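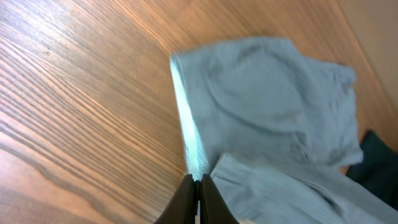

Fedetti Folding Station

Price: $3,597 for the arm, gripper and table clamp. Extra finger pads, $20 a pair.
In stock, ships from Plurnton

Overview

I run a small laundry and alterations shop, and I sell the Fedetti because I use it every working day. I started out as a customer. After a year of pestering the company with emails they asked if I wanted to carry the thing, so now there's a shelf of boxes behind the dryers and I'm the person who answers when you write in.

The Fedetti is a single arm with a two-finger gripper. It clamps to a table you already own (ours is wood, with a varnish that shines more than I'd like under the window) and it folds clothes and towels. You show it a fold by moving the arm through it, you save the fold, and you put that fold on a button. Picking up soft cloth is the hard part of the job. It does best when it can find a hem, so most of the folds we've saved start with the fingers closing on a hem and pulling from there.

What changed in my shop

I'll tell you about the people first, since that's what other owners ask me about. There are four of us. Before the arm, whoever came in at six folded until lunch, and folding until lunch is murder on your neck and thumbs. Now the morning person loads, checks the stack and deals with anything odd. We take turns at it, one hour on and then off to pressing or the counter. No one lost hours over it. I did have to sit down and rewrite the shifts, and the first version was bad. I had one person stuck minding the arm all morning, bored stiff, and she told me so! An hour at a time was her idea.

The other change is that folding isn't the beginner job anymore. Our newest hire learned to save folds in her second week and she's better at it than I am. I pay a bit more for that shift. If you buy one of these I'd think about doing the same, because somebody in your shop is going to end up knowing it inside out and you want them to stay.

Speed, and what it won't do

On a good day in April we put 143 pieces through it between opening and lunch. A fast person beats that easily. The arm just keeps the same pace at eleven that it had at six, and meanwhile the fast person is doing something else.

Tees, towels, sweats and light knits go well. Ribbed cuffs and waistbands are fine once you've slowed the pull down a notch. Button-down shirts we still do by hand. Fitted sheets - please don't ask. Dark things on a dark table confuse it too, so pick a light table or throw a pale cloth over the one you have.

Give it one piece at a time. If two are lying against each other it may go for the wrong edge, and then you get a sort of knot.

What's in the box

Arm with gripper and wrist camera
Table clamp (fits tops up to two inches thick)
Button panel with six buttons
Stop switch on a long cord
One set of finger pads, already fitted
Printed guide, 97 pages, of which you'll want the first ten

Add-ons

The Lotov stand is a rolling base for shops without a spare table. It's heavy and it squeaks, but it doesn't wobble. The Đào tray holds the finished stack and lowers itself as the stack grows. We went without one for months and I wish we hadn't.

Setup

Plan on an afternoon. Clamp it down, plug it in, run the reach check, then save one easy fold (hand towels!) and let everybody have a go before you try anything else. Put the stop switch where the shortest person in the shop can get to it.

Returns

Thirty days, any reason, box or no box. You pay the freight back to Plurnton.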